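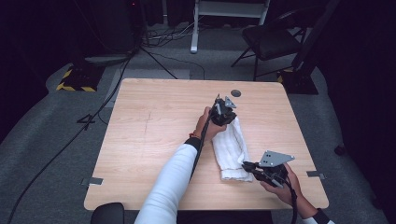 Towel week at the Trudmont lab

My forearms are sore and I blame terry cloth. We've started teaching the Enetti arm to fold towels, and the teaching is done by hand — one gripper in the left, one in the right, and you fold the thing yourself while the grippers record every move. No joystick, no typing in positions. I thought it would be a breeze (I fold towels at home, badly, but still!) and then I tried picking up a corner with jaws when I'm used to fingers.

My first 16 tries went straight in the trash. I kept rushing the second fold, and the Bominero software is picky about jerky wrists, so slow and boring wins. After lunch I finally got into a rhythm and it was kind of fun, to be fair — like learning to eat with chopsticks all over again.

We have 1,365 good folds saved so far and want 3,000 before we train anything. White towels only for now. Colored ones come next, then the washcloths, which I'm already dreading.

If you'd like a turn, sessions run 4 at a time in the Hsiao room and the sign-up sheet is on the door. Wear sleeves that don't flop around, please, and leave the table where it is! It took me a whole morning to get it lined up. The first try with the arm folding by itself is planned for June, and I'll post the date once we have one.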